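Why Does Steam Cook Your Dinner?

My kitchen gets very foggy around dinnertime. The windows turn white, my glasses turn white, and if I'm making dumplings I have to feel my way to the soy sauce. When I was a kid I thought the fog was smoke and that my grandmother was always just about to burn the house down. She wasn't! She was steaming buns, and she was very good at it.

So let's talk about steam. It's one of my favorite things in the whole kitchen, and most people never give it a second look.

First, what is it?

Everything is made of bits so tiny that you can't see them, and water is no different. The bits of water are called molecules. In a glass of cold water they're jiggling and sliding past each other, but they mostly hang on to their neighbors, a bit like kids holding hands on a crowded playground.

Now put that water in a pot and heat it. The molecules jiggle faster. Then they jiggle a LOT faster. When they get moving fast enough, they let go of each other and zoom off into the air. When water does that we call it a gas, and the name for water as a gas is water vapor, or steam.

Near the ocean, water boils at 212 degrees Fahrenheit. But if you go up a mountain, it boils at a lower temperature! My town, Morrison, is up in the hills, and the water in my kettle boils at 204 degrees. There's less air pressing down on us up here, so the molecules have an easier time getting away. It also means my potatoes take forever, and I complain about it every single time.

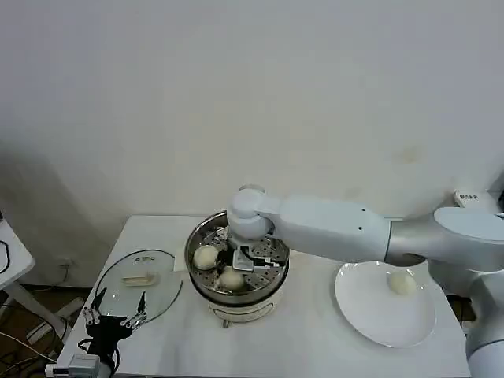
Now for a surprise. Real steam is invisible. You can't see it at all!

I know, I know. You've seen steam a million times, you've drawn it as wiggly lines over a cup of cocoa. But that white cloud is made of teeny drops of liquid water. The steam comes out, bumps into the cooler air in the room, slows down, and turns back into drops. Lots of drops together look white, the same way a cloud in the sky does. (A cloud in the sky is made of tiny drops too, or sometimes tiny bits of ice.)

If you ever get to watch a kettle boil with a grown-up, stand well back and look at the spout. Very close to the spout there's often a little gap where you see nothing at all. The white part starts a bit farther out. That clear gap is where the true steam is, and it's the hottest part, so never ever put your hand there. Steam can burn you worse than hot water can, and I'm going to tell you why in a minute.

Turning back into drops has a name, and it's a good long one to use at dinner: condensation. Say it slowly. Con-den-SAY-shun. You see condensation on a cold soda can in summer, on the bathroom mirror after a shower, and on the inside of a car window when everybody in the car is breathing at once and nobody will open a window.

OK, so how does steam cook?

It takes a lot of energy to turn water into steam. Way more than you'd think. You can bring a pot of water up to boiling pretty quickly, but boiling it all away takes much, much longer. All that time the stove is pouring heat in, and the water isn't even getting any hotter! The energy is going into helping the molecules let go of each other.

And where does that energy go? The steam carries it, sort of like a backpack. The steam floats up, touches a cool carrot, and turns back into water right there on the carrot. When it does that, it drops the backpack. All that heat goes straight into the carrot. Then more steam comes along and drops another backpack, and another, and pretty soon you have a hot, soft carrot.

That's also why steam is so nasty on skin. It drops its backpack on you. Ouch.

An oven can be set a lot hotter than boiling water, and yet you can reach in (wearing a mitt, please) to get a pan of cookies and the air doesn't hurt you right away. Dry air is pretty bad at handing over its heat. Steam is terrific at it.

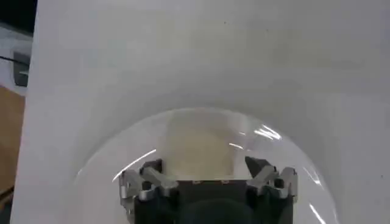
What's a lid for, then? A lid keeps the steam hanging around the food. Take it off and most of the steam wanders away into the kitchen, still wearing its backpacks, and goes to heat up the window. What a waste. My grandmother had one rule, and the rule was NO PEEKING. Every time I lifted the lid to check on the buns she'd tap the counter with a spoon, and I'd put it right back.

A steamer also needs holes. The food has to sit above the water, and the steam has to get up to it somehow. Some people use bamboo baskets, some use metal ones that open like a flower, and some use a plug-in kind. They all work on the same idea, with water at the bottom, heat under the water, food up top, and holes in between.

Try it yourself (no stove needed)

You can make condensation at home with stuff you already have. Ask a grown-up to help with the warm water.

You'll need a clear bowl or a wide jar, warm water from the faucet (warm is fine, it doesn't need to be hot), a small plate that covers the top, and a few ice cubes.

Pour in the warm water until the jar is half full.

Put the plate on top like a lid.

Set the ice cubes on the plate.

Wait 20 minutes. Go read something.

Now lift the plate and look underneath. There should be drops hanging there! The water in the jar wasn't boiling, but some of its molecules got away anyhow, because a few are always going fast enough to escape. They floated up, hit the cold plate, and turned back into liquid. When that happens without boiling it's called evaporation, and it's how puddles disappear.

If you didn't get any drops, check that the plate covers the whole jar, and use more ice. Mine didn't work the first time either. I'd picked a jar with a chip in the rim.

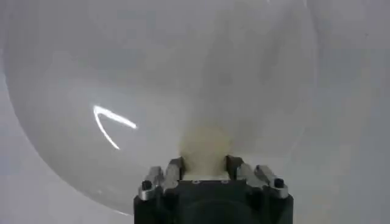
Written by Zollar
Kitchen science writer, the Skarkex Kids' Page

A few questions I get a lot

Does steaming make food taste boring? I don't think so! Steamed broccoli stays bright green if you take it out in time, and it doesn't sit in water, so less of the good stuff washes out. If you leave it too long it turns the color of an old army jacket, and then yes, it's boring.

Can steam do anything besides cook? Loads of things. It gets wrinkles out of shirts. It used to pull trains, and it still spins giant machines in many power plants to make electricity. When water turns into steam it spreads out and takes up more than a thousand times as much room, and that makes it push very hard on anything in the way.

Why does the lid on a pot rattle? Same reason. The steam underneath wants more room, so it shoves the lid up, a little puff gets out, the lid falls down, and then it all starts over. Clackety clack.

Next month I'll be writing about popcorn, which has a tiny bit of water hiding inside every kernel. See if you can guess what that water does before then.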